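Grotell sucht Teilnehmende für den Vorführtag Robotik

Für unseren offenen Vorführtag am 24. Februar 2023 in der Halle Condstead suchen wir 20 Personen, die unsere Roboterarme selbst bedienen und uns danach sagen, wie sie damit zurechtgekommen sind. Vorkenntnisse sind nicht erforderlich. Wer beruflich mit Robotern arbeitet, kann sich ebenfalls melden, die Plätze für diese Gruppe sind aber auf vier begrenzt.

Der Tag beginnt mit einer kurzen Führung durch die Halle. Danach zeigt Effie Innes am Tisch, wie die Arme gesteuert werden. Anschließend arbeiten Sie in Zweiergruppen an den Plätzen, jeweils etwa 42 Minuten, mit Pause dazwischen.

Gearbeitet wird mit einfachen Gegenständen auf einer weißen Tischplatte, zum Beispiel mit Pappbechern in Grau und Gelbgrün. Rote und blaue Klebestreifen markieren Positionen auf dem Tisch. Die Aufgaben stehen auf einem Blatt am Platz und werden vorher einmal gemeinsam durchgegangen.

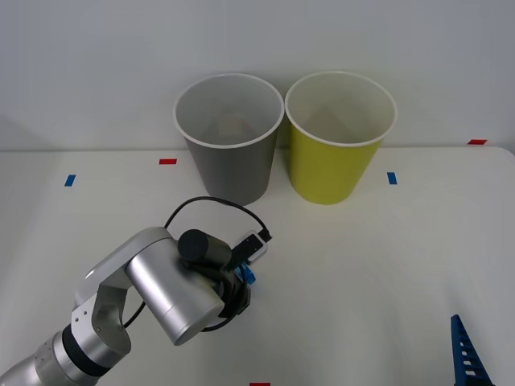 Was wir erwarten

Sie sind mindestens 18 Jahre alt und verstehen Anweisungen auf Deutsch oder Englisch.
Sie können eine Stunde am Stück sitzen oder stehen.
Sie füllen am Ende einen Fragebogen aus (zwei Seiten).
Lange Haare bitte zusammenbinden, Schals und lose Ketten ablegen.

Was Sie bekommen

Eine Aufwandsentschädigung von 20 Euro, Mittagessen und Getränke. Fahrtkosten erstatten wir bis 10 Euro gegen Beleg. Begleitpersonen können bei der Führung und der Vorführung zusehen, an den Plätzen selbst leider nicht.

Anmeldung

Bitte schriftlich an Grotell, Kennwort Rosser, Postfach 1314. Geben Sie Ihren Namen, eine Telefonnummer und Ihre Händigkeit an. Lachlan Goodwin ruft alle Angemeldeten zurück und teilt die Gruppen ein. Wer diesmal keinen Platz bekommt, kann sich für den nächsten Termin im Oktober vormerken lassen.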